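Automated kitting at Multmont

Automated kitting at Multmont refers to the use of two-armed robots for packing and unpacking small electronic parts at the company's Ustel site. Kitting is the step in which a product, its insert and its box are brought together before shipping or, in the case of returns, taken apart for inspection. The work was done entirely by hand until November 2020, when the first bench was converted under a project named Dememer.

Background

The Ustel site handles sensors, cameras and cable sets for customers who order in small lots. Product types change several times in a shift, and fixed machinery had been judged too costly to retool for each one. The Dememer project, led by the engineer Zhuoran Duan, used general-purpose arms with multi-fingered hands at tables of ordinary height. The control software was supplied by Hao, a contractor that also trained the first group of operators.

Method of work

Each bench handles one unit at a time. The box, the open tray with its foam insert and the product are kept within reach of both hands. One hand usually does the gripping while the other stays clear or steadies the packaging. Small camera modules are held by the casing, between fingers and thumb, so that the lens side is not touched.
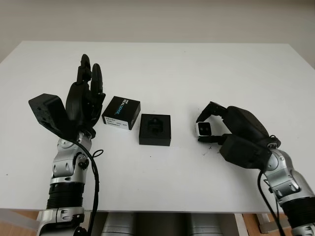
A camera module held in the right hand, with the product box and open tray at center.

Foam inserts proved harder to work with than boxes. A module that enters the cavity at an angle tends to catch on the rim, and early versions of the software answered by pressing harder. A force limit was added after operators reported marked foam. When the limit is reached, the arms stop and the operator decides whether to reset the part or finish by hand.

Effects on staff

Before the change, 23 people worked at the kitting tables. No positions were cut in the first phase, but the duties were divided differently. Operators now watch 2 benches each, clear stops, restock parts and check labels against the order. Packing speed, once recorded per person, is recorded per bench.
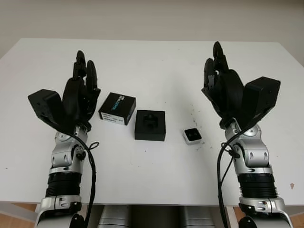 The pause between units became the main subject of dispute. Under the manual system a packer set the pace and could rest the hands between boxes. An operator with two benches has less lifting and pinching to do – wrist complaints fell in the first year – but must respond to stops that come without pattern. Augustina Osei, a shift lead, asked for a limit on continuous watching, and a rotation of 90 minutes was adopted.

Training was extended for the same reason. The original course covered safe stopping and restart only. The present one includes reading the force log and teaching a new part to the hands, a task formerly reserved for Hao. Operators who complete it move to a higher pay grade.

496 shares | 3 comments

benchrat: The rotation is 90 minutes on paper. On nights it runs longer when someone is out.

M. in returns: Should mention that we still do all the cable sets by hand. The arms can't manage twist ties.

oldpacker: I liked the tables better when you could talk to the person across from you. My wrists are better though.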